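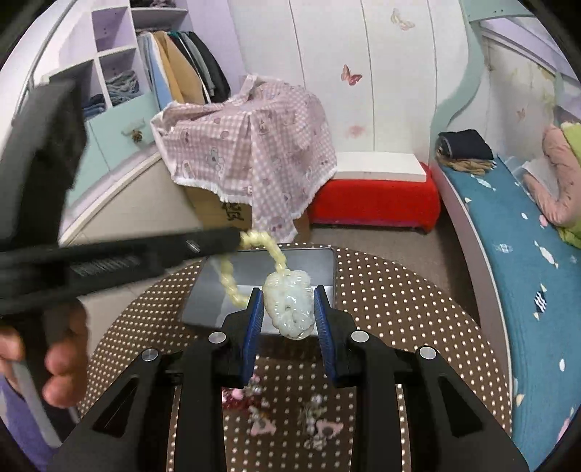

Collections Cataloger, Jewelry and Small Carvings (fixed term, part time)

Last updated: January

Pritholm holds a study collection of personal ornament, mostly pendants, beads and belt fittings in jade, other hardstones and glass. The Bustine bequest added 184 pieces to it. The bequest came with a handwritten ledger and no usable catalog. We are hiring one cataloger to produce full records for the bequest and to reconcile them with the ledger.

The post is 120 working days, spread over 7 months. Hours are agreed in advance for each month. Wednesday is a fixed on-site day for the whole collections team.

Duties

Record dimensions, weight, material, color, surface condition and stringing for each piece. Cords and bead strands are cataloged as separate components under the parent number, including modern restringing.

Describe drilling and piercing under 10x magnification. Note the profile of each hole, wear at the rim and any residue. Do not clean a hole before it has been recorded.

Distinguish nephrite, jadeite and common substitutes by specific gravity and refractive index where the setting allows. Where it does not, enter the material as "undetermined" -- visual identification alone is not accepted in the material field.

Match each piece to its ledger entry. The ledger uses two numbering systems, and the second begins partway through a page. Discrepancies go to the registrar in writing.

Enter all records in Carkitent, our collections database. Training takes half a day.

Requirements

Two years of cataloging experience with three-dimensional objects, or a degree in conservation, archaeology or gemology with a supervised placement. Working knowledge of a hydrostatic balance and a refractometer. Clear written English. Reading knowledge of Chinese is useful for the Du correspondence, filed with the ledger, but is not required.

How to apply

Send a resume, one sample catalog record you wrote yourself, and the names of two referees to Rakiya Uzor, Registrar. The sample record should run to no more than one page. Applications without a sample record will not be read.

We will interview 6 candidates. The interview includes a 40-minute handling and description exercise using pieces from the teaching series. Questions about the equipment or the database should go to Tavion Tillman in Collections Systems -- questions about pay and contract terms go to the registrar.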